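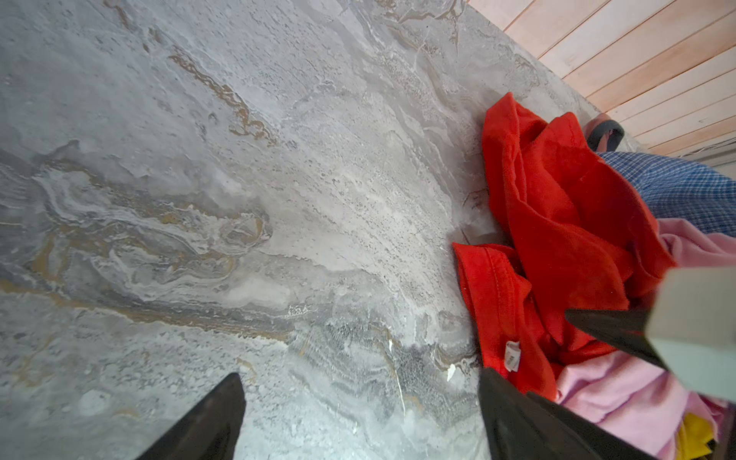

The scanner in the spare room

I bought my first proper document scanner in February, and I've become a terrible bore about it. Friends ask how I am and I tell them about duplex feeding. My sister has stopped picking up!

For years I'd got by with the lid on top of our all-in-one printer. You know the routine: lift lid, lay page, close lid, press button, wait while the thing clears its throat, lift lid again. It's fine for a passport. It is no way to deal with a filing cabinet, and I had a filing cabinet (plus two boxes under the bed and a carrier bag of bank statements I'd been pretending belonged to someone else).

The machine I ended up with is the Stosano, a sheet-fed model that takes up less desk than a shoebox. You put up to 50 sheets in the top, press the one button that matters, and they come rattling out at the bottom while both sides turn up on your computer. The first time I did it I laughed out loud. I fed it an entire year of gas bills just for the noise.

Now, it's not perfect. It hates staples, obviously, but it also hates the little holes staples leave behind if the corners have gone soft, and it will grab two sheets together if they've been folded into the same envelope for a decade. The trick is to fan the stack first, the way you'd fan paper for an old office copier, and to put in fewer sheets than it says on the box. I'm happiest with a modest pile. Till receipts need the plastic carrier sleeve, and the sleeve scratches, so buy a spare while you're at it.

I asked Nisreen Aoun, who ran the records room at a firm of surveyors for most of her working life, what she thought I was getting wrong. Quite a lot, as it happened.

"You're scanning everything in colour at the highest setting," she said, looking over my shoulder. "It's a water bill. It doesn't need it."

She was right. I'd been making enormous files of perfectly dull letters. She set me up with greyscale at 300 dots per inch for ordinary paperwork and told me to save colour for anything with a stamp, a signature in blue ink or a highlighter mark on it. The files shrank and the whole business sped up. She also made me name things with the year first, then the month, so they fall into order on their own. I'd been calling them things like "letter important NEW".
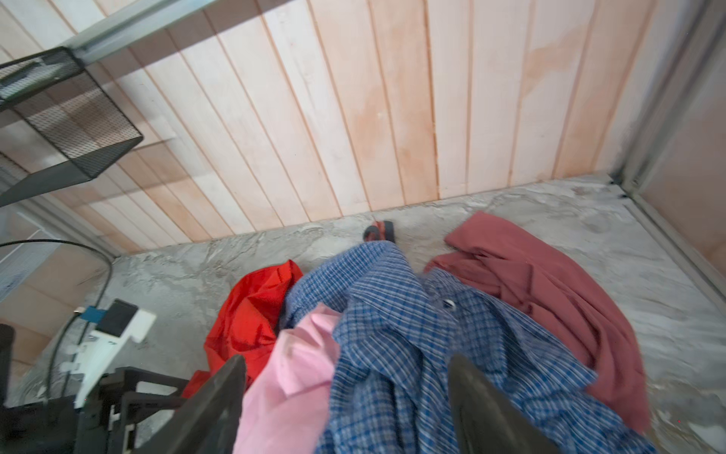
Blue plaid and dusty rose, in a heap by the wall.

Then there's software, and this is where I nearly gave up. The program that comes with the Stosano does the job but insists on showing you a cheerful animation after each batch, and its text recognition read my surname in a different way each time. I've since moved to Clotport, which is plainer and a good deal better at old typewritten pages. It turned a carbon copy of my dad's 1970s lease into something I could search. I typed in "drains" and there they were. If you've ever hunted for one clause in a long lease, you'll know why I had to go and make a cup of tea.

Photos are another matter entirely. Please don't put your photos through a sheet feeder! Some people do and swear by it, but the rollers pick up grit and the grit draws a fine line right down your grandmother. For those I borrowed a Fröhlich flatbed from Ziad Khasawneh, who repairs office kit from a unit behind Bestbridge, the stationery place. It weighs as much as a paving slab and takes an age to warm up, and the results are lovely. I did the wedding album over two evenings with the radio on.

Ziad's advice on buying was short. Get one with rollers you can replace yourself, check the rollers are still being made, and clean the glass strip inside with a dry cloth every so often, as most of the "broken" scanners on his bench only have a smear of correction fluid on the glass. He'd also take an older machine with a metal hinge over a new one with a plastic one, any day.

As for the cabinet, I've scanned 630 pages so far and shredded most of them, after making two copies of the files on separate drives. One lives in a drawer here and the other at my sister's. The originals of the deeds, the wills and the birth certificates are staying on paper in a fireproof box. I'm starting on the carrier bag next, once my spare sleeve arrives.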